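Small packing shop, first robot arm – what should I be budgeting for besides the arm?

Posted in: Shop Floor & Small Manufacturing > Equipment buying
Tags: automation, gripper, budget, packing

ballowpacker
Member since February

Hi all, long time reader, first post, so be kind! I run a small contract packing shop. We fill nothing ourselves, we just take in bottles that are already filled and capped, bag them, box them and send them out. Our biggest customer is Birport, who do garden and cleaning products, and their bottles make up most of my week. We do 1000 of theirs on a normal shift, with two people at the bagging bench who would both much rather be doing something else (and have told me so).

I've had two quotes for an arm to take bottles from the bagging bench and put them in the case. Quintero came in lower, Bruven came in higher but with a longer warranty. Both quotes have the arm, the controller and a stand. Neither one has a gripper on it, and when I called to ask, both of them said "that depends on your product," and then tried to sell me a site visit.

The product is the awkward bit. The bottles are round-bodied with a spout on top, and they go out with a loose clear bag over the spout end. So whatever grabs them has to cope with slippery plastic AND film that gets everywhere. I've been looking at the soft ribbed type of finger and I'm leaning that way, but I have nothing to compare the price to.

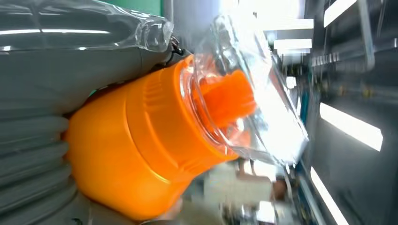
Orange spout bottle with the bag over the top, held between a smooth gray finger and a soft-looking ribbed one.

So what I'd like to know is, how much of the total should I be holding back for the gripper and everything else that isn't the arm? And would you buy one gripper or two at the start? I have to give my partner a number by the end of the month and right now my number is "the quote plus a bit," which did not go down well.

Oh, and we have 11 different bottle shapes across all our customers, if that changes anything. Birport's are 8 of those.

3 replies

greasytrap69

Buy the cheaper one and spend the difference on grippers. Arms are arms.

millhouse_lane
Top contributor

I'm going to disagree a little with the post above, though the second half of it is fair enough.

We put our first arm in for a job a lot like yours (jugs, no bags, lucky us) and I made exactly the mistake you're trying to avoid. I took the quote, added a bit, and told everyone that was the price. By the time it was doing useful work we had spent 69 percent on top of the arm quote. Some of that was me being dumb and some of it would have happened to anyone. Going from memory, the money went on the gripper, spare fingers, an air line run across the shop, a valve block, guarding, a table that didn't wobble, and then paying an integrator to come back twice when I'd sworn I could do the programming myself. I could do it, just not while also running the shop!

On soft fingers, I like them for round bottles. They spread the squeeze out, and you can be a bit off center and still get away with it. But treat them as a thing you buy again and again, like tape. Get the price of a replacement set in writing now, plus the lead time, and put a year's worth in your budget. Ask whether they can be changed by whoever is on shift or whether it's a job for a technician.

Your film is what I'd worry about. In the picture you've got some bunched up right where the top finger meets the shoulder of the bottle, and there's a little black cable looping out close to it as well. I'd want to know what that cable is and I'd want it clipped back somewhere the bag can't reach. Cable covers and dress packs cost more than you'd think, so ask both companies to put one on the quote as its own line.

For the film itself, see if you can change the order of things before you spend money on a clever gripper. Could the bag go on after the bottle is in the case? Or could it be tucked or banded first? Maybe Birport won't let you, but asking is free. If the bag has to be loose, then budget for a trial. Send a full case of each shape to both suppliers, bagged the way you bag them on a bad afternoon and not the nice ones, and ask for video of every bottle in the case being picked and let go. Letting go is where I'd expect film to bite you. We had labels that clung to the fingers and that alone ate a week.

One gripper or two – two, if you can stretch to it. It doesn't have to be two different kinds. A second one of the same on the shelf means a split finger costs you a few minutes. For your 11 shapes I'd get it working on Birport's 8 and leave the other three on the bench with a human. The odd ones will always be the expensive ones, and if they're low volume you may never want to move them over.

Site visit: say yes, but ask if the fee comes off the order. Ours did once I asked.

stillusesafax

Agree with most of the above. A few extra bits from someone who bought used.

Check the payload WITH the gripper on. People look at the weight of the bottle, forget the gripper and the mounting plate, and then end up needing the next size arm. Full bottles slosh too, so you won't be running it at the speed in the brochure.

Ask about air. Find out whether the fingers you like run off air, and if they do, whether your compressor can keep up when the rest of the shop is pulling on it. Mine couldn't. That was a whole other purchase and a very grumpy month.

I wouldn't pick on warranty alone. Read what it covers, mine had the arm and the controller and nothing at all past the wrist.

No idea on Quintero vs Bruven, never used either. Whichever one picks up the phone at 6 in the morning would get my money.

ballowpacker

Thank you, this is so much more useful than the sales calls. I've asked for a dress pack and a set of spare fingers as separate lines from both, and I'm boxing up sample bottles tonight. Bruven have already said the visit fee comes off the order. Quintero are "checking." Going to ask Birport about bagging in the case too, will post back when I hear.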